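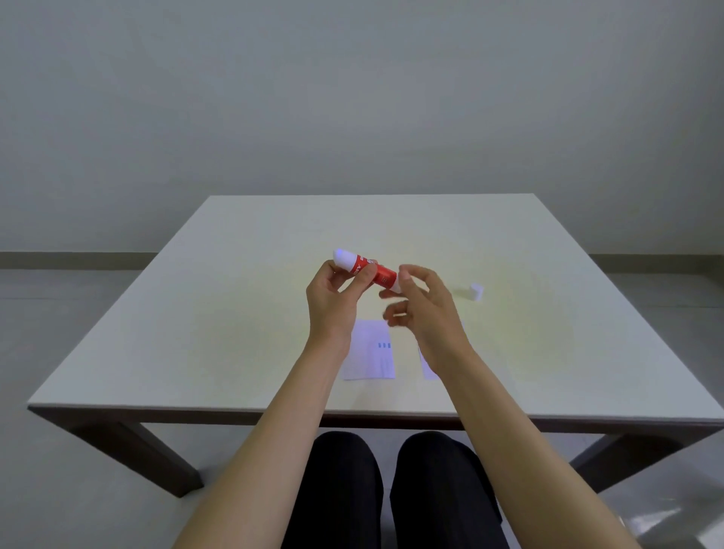
Last updated: Tuesday, August 7, 2018

Kitchen > Reviews > Grains & Breakfast

Vekum multi-grain cooker: my verdict after a whole lot of porridge

Posted by the blog author | 14 comments

I have a soft spot for breakfast gadgets, and my cupboards show it. There's a yogurt maker in there I've used twice and an egg thing I'd rather not discuss. So when I bought the Vekum grain cooker last October I promised myself I would use it properly for months before writing a word about it, and I have (well, apart from two weeks when I was on a toast kick).

It's a small countertop pot with a lid, a removable bowl, and a dial with settings for oats, rice, barley and "mixed." You put grain and water in, turn the dial, and go get dressed. I paid full price for mine in the housewares section at Pranent, and the grains I mention are mostly what I pick up from the bulk bins at Kapoor, because they let you buy a tiny scoop of something before you commit to a sack of it.

Let's start with steel-cut oats, which are the reason I wanted it. On the stove I always either scorch the bottom or wander off and come back to lava. The Vekum takes 25 minutes on the oats setting and the texture is lovely, chewy in the middle and creamy around it. I do one part oats to three parts water with a splash of milk stirred in at the end. Don't put the milk in at the start! I tried it once and it foamed up through the vent hole and down the side, and I was wiping dried milk off the base for days.

Barley was the big surprise. I'd more or less stopped cooking it at home, and now there's a tub in my fridge most weeks. It goes into soup, into salads with lemon and a lot of parsley, and on lazy nights into a bowl with a fried egg on top. If you're trying to get more fiber in without eating bran out of the box like a horse, barley is a really pleasant way to go about it. It keeps you full for ages too, at least it does me.

Brown rice is good. White rice is just okay, a bit sticky for my taste, and if white rice is mainly what you eat then I'd get a plain rice cooker and save your money. Millet came out fluffy the first time and like wet sand the second, and I still don't know what I did differently. I've had better luck toasting it in a dry pan first, so try that if yours sulks.

Now the grumbles. The measuring cup that comes with it is marked in numbers that don't match any cup I own, so I put it in a drawer and use my own. The booklet is no help there either. It has a chart for everyone from one person to what looks like a church supper, and the print is minuscule. The lid doesn't come apart, which means starchy water collects under the rim and you have to chase it with a bottle brush. And the beep! It is so loud. There's no way to turn it off, and if you live with anybody who sleeps later than you do, you will hear about it.

I also had the older Ukex cooker for a few years, and people have asked how they compare. The Ukex was quicker by a few minutes and had a much better lid, with a rubber ring you could pull out and wash. But the coating on the bowl started to go, and I could never get oats out of it without a soak. The Vekum bowl still wipes clean after over 100 batches, and I'm not especially gentle with it. For me that wins, but if you mostly make rice I'd understand going the other way.

A couple of things I've learned along the way. Rinse barley well or it gets gluey. Salt the oats before cooking, just a pinch, and you'll want less sugar on top. Leave everything with the lid on for a few minutes after the beep. Leftover porridge sets solid in the fridge, but a spoonful of water and a good mash before it goes in the microwave brings it right back. I like mine with grated apple and cinnamon, or peanut butter if it's been a long morning already.

Would I buy it again? Yes, though I'd wait for a sale. Four out of five from me, and I'd happily give back the other point for a quieter beep. Next up I'm going to try buckwheat in it, so if you have a ratio that works, please leave it in the comments.

Shared 21 times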